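Clunwood Community Forum > Phones and tablets > Updates

Tablet stuck on the Hisix logo after the 3.2 update

mirko_t
Hello all. I installed the new system on my Huanca tablet in the evening and now it shows the logo, goes dark, and shows the logo again. I did a backup before, but only of photos and contacts. Is there a way to get it back without erasing everything?

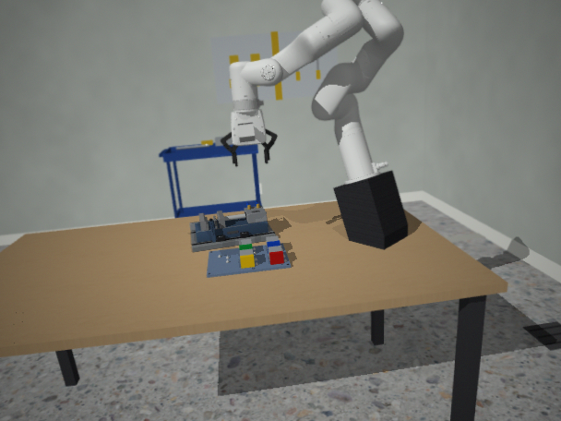 pelgrim58
Hold power and volume down together until the small menu comes, then choose "clear cache". It does not touch your files. Mine had the same loop in March and it started normally after this.

mirko_t
Thank you. I see the menu, but "clear cache" is grey and I cannot select it. Only "restart" and "factory reset" are possible.

oatcake
If it's grey then the update did not finish writing. You need a factory reset, sorry. I would just do it, you have the photos.

pelgrim58
I don't agree with this. A reset is the last step. First let the battery go completely flat, charge it for two hours with the tablet off, and try the menu again. The installer refuses to continue under a certain charge and then it leaves the menu half locked.

oatcake
Where is that written? I have read the Hisix help pages and there is nothing about charge and the menu.

pelgrim58
It is not written, it is what I have seen on two tablets. Mirko can try it and lose one evening, or he can reset and lose his notes.

mirko_t
The notes are what worries me. I use the Tramell app and I have 3,507 notes there, many from my language course. I thought they were saved online, but on my phone I see only 58.

lindenhof
Tramell keeps notes on the device until you switch on sync yourself. The 58 are probably from a time when you had a trial of the paid version. Please don't reset before you are sure!

oatcake
OK, I didn't know about the notes. Then I would wait also. But for other people reading: if you have a full backup, the reset takes maybe twenty minutes and it works. Not everybody needs to play with the battery for a whole day.

mirko_t
I left it until it was flat and charged it overnight. Now "clear cache" is white and I could press it. It started on the second try, very slowly, but my notes are there. I have switched on sync and it is still uploading – around half is done.

lindenhof
Very good. Leave it plugged in until the upload has ended, and turn off automatic updates under Settings, System.

oatcake
I still think it was the charging and not the flat battery, but fine. Which version does it show now, the old one or 3.2?

mirko_t
It shows the old one. And it is already asking me to install 3.2 again.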